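In Praise of the Table Nobody Has Cleared

My aunt Clotilde Arnaud kept a dining table you could have photographed for a furniture catalog at any hour of the day, and I loved her dearly, and I don't think I ever once sat down at it without being asked. You went past it on your way to the kitchen, where there was a much smaller table covered in mail and seed packets and half of somebody's sandwich, and that was where everybody in the family did their talking.

I have been thinking about her two tables ever since my neighbor Adi Pasaribu read me a piece of advice over the fence last January. A household, it said, should "reset every surface" before bed. Adi had been trying it for a month and was feeling pretty low about it. He has two kids and a job across town in Zircombe, and by nine at night the last thing he wanted was to go looking for the proper home of a paper napkin.

Now, I am no friend of filth. Dirty plates should be washed, and crumbs bring ants (ask me about the summer of the ants sometime). But there is a difference between a dirty table and a table with things on it, and I think we have let the two get mixed up. A clean bowl left out is still a clean bowl. A sweater thrown down on the wood does no harm to the sweater or the wood.

Round tables are especially good at this, I find. A long table has a head and a foot and a sense of order about it, and clutter on one looks like a failure of management. On a round one, things just settle wherever the last hand let go of them. Mine was secondhand, from a shop in Cornach, and it cost me 31 dollars plus the help of a very patient friend with a van. In all the years I've had it I doubt it has been bare for a whole afternoon, except when I was oiling it.

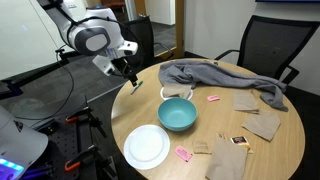
And I would put in a special word for the sticky note. People will tell you to keep your reminders in your phone, and I have tried, and I forget to look. A bright pink square beside my saucer is another matter, and I will see it when I come down for coffee whether I care to or not. My friend Réka Fülöp leaves them for her husband all over the place, some of them useful and some of them just hello, and I'd hate to see those swept up at bedtime in the name of a reset.

So I told Adi to wash what was dirty, leave the rest, and go sit down. He came by last week to return my ladder and said the napkins were still out and the kids had been drawing on them.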